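Drusis Extends Height Limit to Four More Blocks of Old Quarter

Sep 24, 2021

The Drusis town council has extended the height limit in its old quarter to four more blocks along the river side. New buildings inside the expanded zone may not exceed three stories. The measure takes effect with the next round of building permits.

The limit was first applied to the streets next to the Sisay Gate, the oldest standing structure in town. A survey completed in July recorded 11 buildings outside the zone with original masonry at street level. Six of them fall inside the new boundary. The remaining five are on separate lots and will be reviewed one at a time.

Roof equipment, including water tanks and vents, counts toward the total height under the revised rule. Chimneys that were in place before the survey are exempt. Owners who plan to replace a roof must file a drawing showing the existing ridge line and the proposed one.

"The earlier text measured height from the rear grade, and on sloping lots that gave a full extra floor on the street side," said Wubit Tefera, the town's planning officer. "Measurements will now be taken from the front curb."

Grollcombe, the firm that carried out the survey, will place bronze markers at the corners of the zone. Kedir Woldemariam, who led the fieldwork, said the marker at the gate will be set in the paving to keep the wall free of new drill holes. 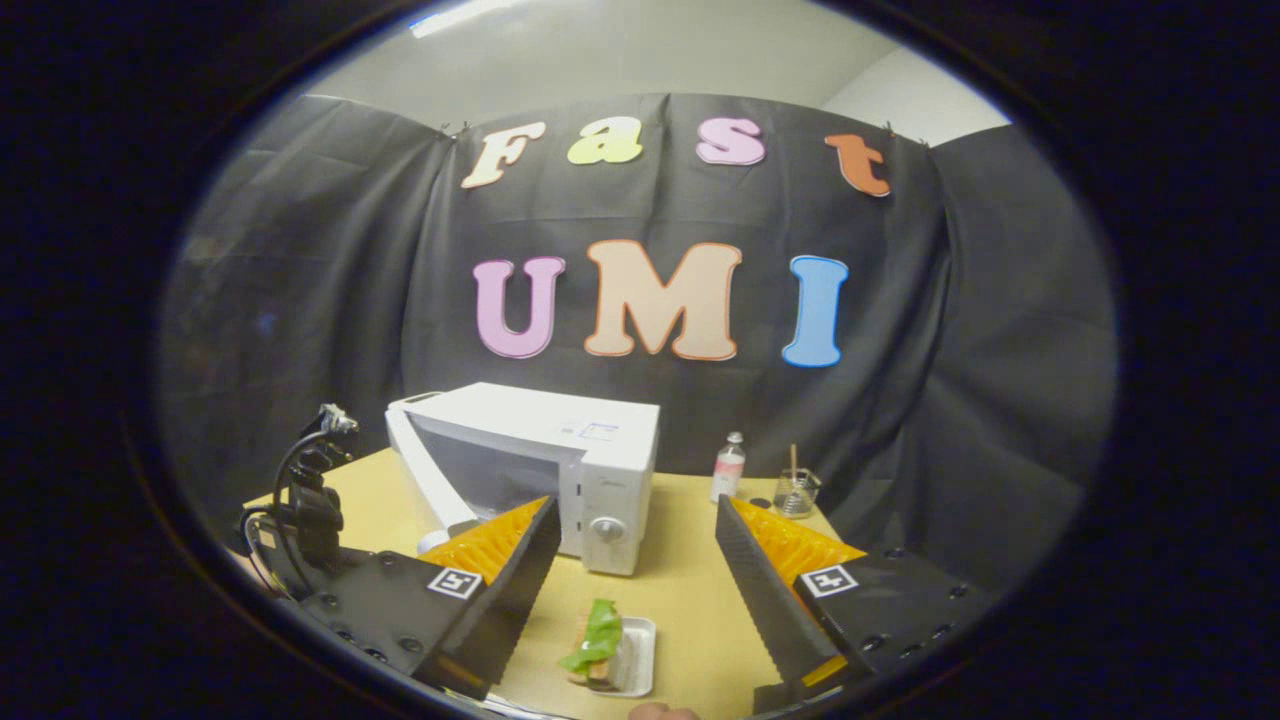 Walking Route

The signed walking route through the old quarter will be changed to follow the new boundary. It currently ends at the gate and takes around an hour. The longer version continues to the former grain office and returns by the river path. Evening tours keep their present route until the new signs are in place.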